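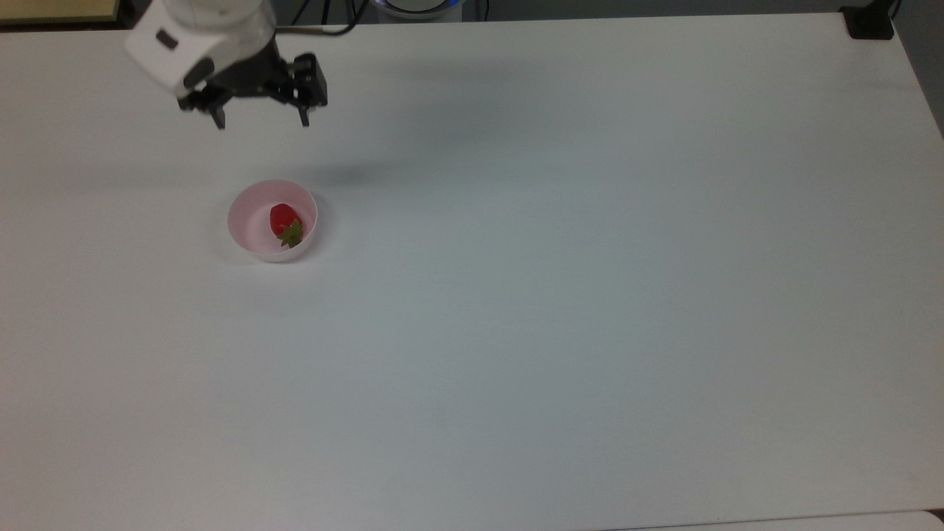 The Matei two-finger gripper kit costs $74 and comes as a bag of parts, one motor, a control board and a folded instruction sheet. I bought it for the arm I have been putting together at Clastley, the shared workshop where I rent bench time, and I've now had it on the arm long enough to say what I think of it. My usual test is a single strawberry in a small pale pink bowl, with the gripper open above it and its two narrow tips pointing down at the table. A strawberry bruises if you squeeze too hard and rolls if you squeeze off center, and I can buy more of them on the way to the shop. Most of what follows comes from that test, plus a few other jobs I tried along the way.

## What I was starting with

The arm is an Ondlow, bought secondhand for $900 from a member who was moving away. It's white, with a boxy wrist and a blue ring light on the base. The seller kept the gripper that came with it, so what I got was a good arm with nothing on the end.

A replacement gripper from Ondlow was more than I wanted to spend. I looked at printing one from scratch, and Trevor Landry lent me the files for his, but his was built for picking up wooden blocks and the fingers are too wide for anything small. The Matei kit lists my wrist pattern as supported with an adapter plate, and the plate is in the bag. That decided it.

## Assembly

Allow an evening. The sheet says two hours. I took closer to four, and I had to take one side apart again.

The parts are bagged by step, and the bags are numbered, which helps. The linkages are where you need to slow down. Left and right look the same until you hold them together and see that the holes are offset. If you swap them, the fingers still open and close, but one gets to the middle before the other. I didn't see it until I had tightened everything. The drawing for this step is small and gray, and it should have been printed twice the size.

The kit uses three screw lengths. Two of them differ by very little, and the longer one will rub on the gear if you put it in the wrong hole. Sort them before you begin. There were two spares of each length in my bag and I needed one.

Some notes for anyone building it:

- Leave every linkage screw a quarter turn loose until both fingers are on, then tighten from the motor end outward.
- Use thread locker on the adapter plate screws. The kit doesn't include any.
- Set the motor to its middle position before you fit the gear. The sheet mentions this two steps too late.
- Check that the wrist can rotate all the way both ways before you tie down the cable.

The last one cost me a connector. The cable supplied is thin and black and long enough to reach the base of my arm with some slack, but the plug at the gripper end has no strain relief. On my second day of testing I sent the wrist too far and pulled the plug apart. I soldered on a new one and put a small printed clip next to it. It hasn't come off again.

## Control board and software

The board takes commands over USB or from a servo signal. I used USB. The example script opens and closes the fingers and reads back position and motor current, and it ran on my laptop without changes. After that you are mostly on your own. The documentation is one long page, and the command for setting a current limit is listed without saying what the units are.

Annick Langlois had already worked this out for a different Matei product and left a note about it on the Clastley message board. The number is a percentage of the motor's maximum. Once I knew that, the rest was simple. I have a short Python file that moves the arm over the bowl, opens the fingers, lowers them, closes to a current limit, waits half a second, and lifts. It's not clever. The position of the bowl is typed in by hand, and if somebody bumps the bowl I have to type it in again.

One thing I would change in the firmware is the startup behavior. When the board gets power, the fingers close all the way to find their zero point, and they do it at full speed. There is no setting to slow this down or turn it off. Keep your hands clear, and don't power it up with anything between the fingers that you care about.

## How it grips

The fingers stay parallel through the whole stroke, and they open up to 70 mm according to the listing. I measured mine at slightly less, which I put down to how I set the gear. It's plenty for a strawberry or a small jar lid. It is not enough for most mugs unless you go for the handle.

With the standard tips, the strawberry results were mixed. At the default current limit, the gripper crushed the first one badly enough that I had to wipe down the table. At a low limit, it held the fruit but let it turn as the arm lifted, and it often came down in a different spot from the one I wanted. There was a usable setting between the two, but it was narrow, and a firm berry and a soft one needed different numbers.

I then covered the tips with a thin silicone sleeve cut from a kitchen spatula cover. That made a bigger difference than any setting. With the sleeves on, I ran eight pickups in a row from the bowl to a plate and had one drop. The berry that dropped had a wet spot on it. I haven't tried for a longer run, and I wouldn't claim this is good enough to leave alone.

The bowl itself turned out to be a fair part of the difficulty. A strawberry lying on its side in a bowl rests against the wall, and if the leaf end is against the wall, one finger has to come down in a tight space between fruit and rim. Turning the wrist so that the fingers close across the fruit, with the leaves out of the way, fixed most of my bad grips. The narrow tips are a real advantage at this job. Trevor's wide ones hit the rim every time.

For harder objects the gripper is fine with no changes. It picked up a AA battery, a hex key, a marker and a roll of electrical tape. Thin flat things are a problem. It couldn't get a washer off the table, and I didn't expect it to.

## Play and wear

There is a little side-to-side play in the fingers, enough to feel with your hand. It was there on the first day and it has not gotten noticeably worse. Oğuzhan Saraç has the same kit on a smaller arm and reports more play than I have, but he runs his for hours at a time and has rebuilt it once. He replaced the pivot screws with shoulder screws from the hardware store and says the play is gone. I'll probably do the same over the winter.

The motor gets warm if you hold an object for several minutes. I haven't had it shut down. The gear makes a light grinding sound when closing at low speed, and people at the next bench have asked me about it. Some grease made it quieter for a week.

## The bench, briefly

If you are setting up something similar, spend some time on the table. I use a plain white top with a matte surface, and I keep most of it clear so the arm has somewhere to go when I get a coordinate wrong. Crumbs and red juice show up right away on white, so it gets wiped. The one drawback is the overhead light. The arm throws a soft gray shadow next to the bowl, and when I tried to find the berry with a cheap webcam, the shadow confused my color threshold until I narrowed it to strong reds only.

I clamped the base down after the first session. Before that it crept a little across the table on fast moves, and every hand-typed position was off by the end of the day.

## Compared with the other one

The kit most people bring up next to the Matei is the Ekeo. Mercedes Ayala let me use hers for an afternoon. It arrives assembled, the cable has a proper strain relief, and the fingers have soft pads from the start. It picked up my strawberries at its default settings. It also costs more than twice as much, it's heavier on the wrist, and it does not report motor current, so you can't tell from the software whether you are holding anything. On my arm the extra weight meant slower lifts.

If you want to get on with a project and the gripper is only a part of it, the Ekeo is the easier purchase. If you are fine with an evening of small screws and want the current readout, get the Matei.

## Support

I wrote to Matei about the current limit units and the fast homing. Benoît Baudry from their support desk answered in three days. He confirmed the units and said the homing speed was on a list for a later firmware. He also offered to send a replacement plug, although I had told him that was my own doing. The plug came. The firmware has not so far.

## Rating

Four out of five for the hardware at this price, two out of five for the instructions. I'm keeping mine.

Added after a question on the message board: yes, the adapter plate fits the older Ondlow wrist, but you'll need to file the locating pin down by a hair. Do it before the plate goes on, as you can't reach the pin afterward.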